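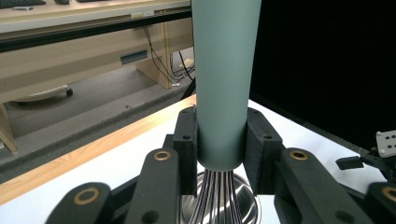 The green whisk and the steel bowl, together at last.

So I finally gave in and bought a balloon whisk. I know, I know, most people get one with their first apartment. I've been beating eggs with a fork for years and telling everyone it works just as well (it doesn't, my arm would like a word). Then my old fork-and-cereal-bowl method gave me a pancake batter with so many lumps in it that I went online the same evening and started looking.

I had it narrowed down to a Wesness and a Lanico. The Wesness had 336 reviews and the Lanico had 985, and I read way too many of them. People have very strong feelings about whisks! One person had written 5 paragraphs on handle length. In the end I picked by color, because sage green makes me happy and I'm the one who has to look at it every morning. It's a tall handle too, so there's plenty to hang on to when you get to the boring part of whipping cream.

The bowl is stainless steel and I love how shiny it is. I used to have a big ceramic one from Pellegrini that weighed as much as a small dog, and I chipped it last December making cookies. I kept using it for a while, then got nervous about the chip and turned it into a place for onions. Steel is so much easier. It's light, it goes in the fridge before you whip cream, and if I drop it the only thing that suffers is the downstairs neighbor.

One thing I've changed is where I mix. I used to do it wedged in next to the toaster, with the bowl half on a cutting board, and flour got into everything. A clear white tabletop is such a treat - you can see every drip and every bit of sugar, so you wipe it up right away. I like to park the bowl off to one side and leave the middle free for eggshells, the measuring cup and whatever recipe I'm pretending to follow.
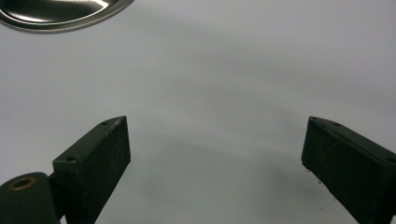
What I'm making first

Meringues, I think. I've got 3 egg whites in the fridge left over from a custard, and I want to see if I can get them to stiff peaks by hand before I lose patience. After that, the Grurden lemon cake everybody keeps asking me for, which needs the cream folded in very gently. If you have a trick for keeping a bowl from sliding around while you whisk, leave it in the comments. I've been using a damp dish towel and it's only so-so.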